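Notebook - August, slot math bench, Urncombe build

Great session this morning! Finally ran the new reel strips for Cundunon through the simulator, and the bonus round comes up far more often than I'd dared hope. Old strips: one trigger every 1625 spins, which is miserable on a penny game. New strips: one every 155. Léonie had guessed it within a whisker (she did it on paper, of course).

Still open - the scatter on reel 4 is stacked too tight. Gopinath wants it split across the strip, and I think he's right. 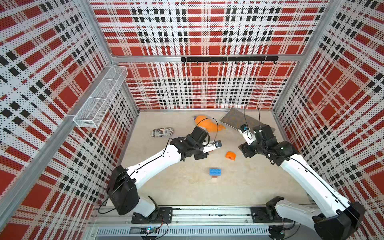

Red plaid on the wall panels, two white arms.

Played 1000 spins by hand after lunch just to feel the pace. Love the new near-miss timing, the last reel hangs for a beat and then drops. Padmavathi thinks the hang is too long on small bets, so we'll try a shorter one with the Kulkarni sound set.
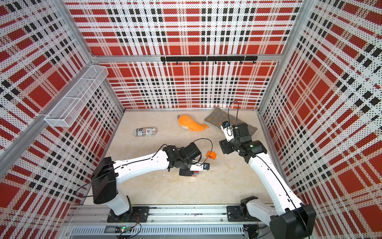 Symbol art for Illska is next, and I can't wait to get going on it. The low symbols need to read clearly on a phone, and the current card suits blur together once the reels are moving. I'd like to try a plaid backing behind the wild, big red squares with black and white bands like the panels here, with the tiny black dots left out so it doesn't shimmer in motion. Vignesh is doing a rough version tonight.

To do: re-run with the split scatter, send the hit table to Chandrasekhar, check the bet-max button on the small cabinet.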